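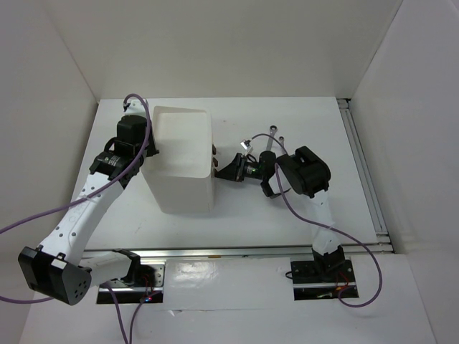

4.2 Starting the two-arm controller

Before you begin, close all other programs which use the arm ports. Zoreo cannot share a port.

1. Open Zoreo and choose the cell profile. If your cell has no profile yet, go back to section 3.

2. Press Connect. The left and right arms appear as two lines in the Devices list. Wait until both lines show Ready.

3. Check that left and right are not exchanged. Select one arm and press Identify – its gripper opens and closes one time.

4. Set the control rate to 100 Hz. Higher values are accepted, but the planner may then miss cycles.

5. Set Command timeout to 300 ms. If no new command comes in this time, the arm holds its last position.

6. Press Home, one arm after the other. Never home both together when a bin stands between the grippers.

Caution: The planner knows only the objects which are entered in the profile. Tools left on the table are not avoided. Remove them before step 6.

Note: If a line stays on Waiting, press Disconnect and repeat from step 2. When it fails again, save the log with Export and send it to Nisha Prajapati.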